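**Miltport, février – Cumex publie ses essais « gestes de comptoir »**

Les machines savent-elles tenir un comptoir ? Pas encore, répond Cumex. Banc d'essai Ranasinghe, 1 408 tentatives, 22 gestes courants. Résultat : 11 acquis, les autres à revoir.

Point dur : le sac kraft. Papier souple, bord qui se replie, anses en travers. A deux mains, un geste banal.
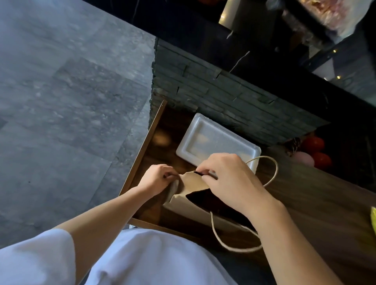
## Suite du programme

Plus de 254 essais prévus chez Stekstead au printemps – sacs et barquettes d'abord. Aucun calendrier de vente anoncé.
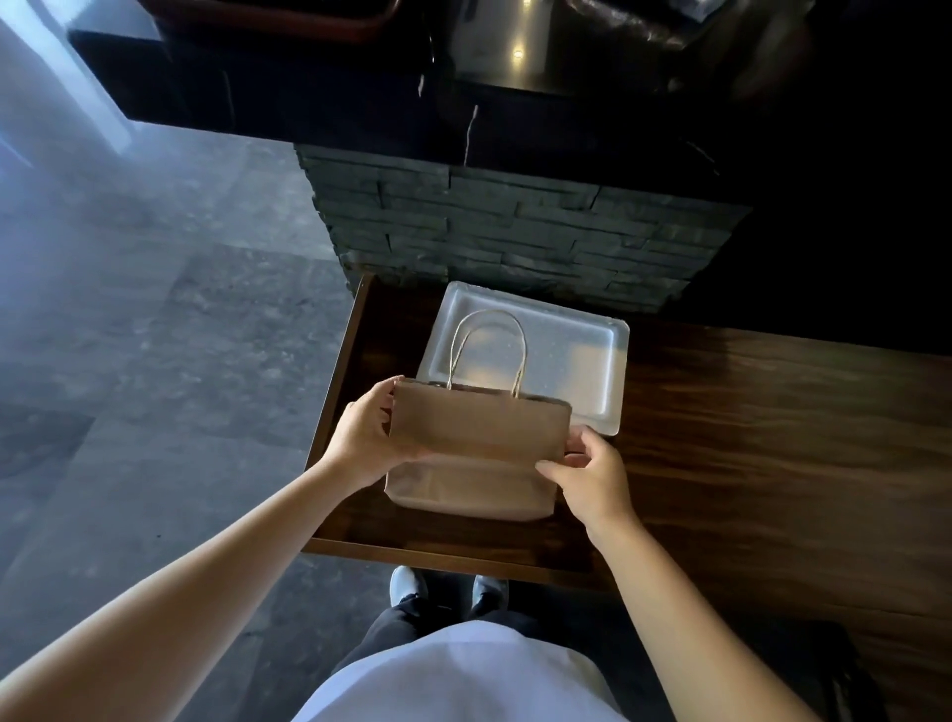
*Sac kraft tenu à deux mains, barquette blanche derrière.*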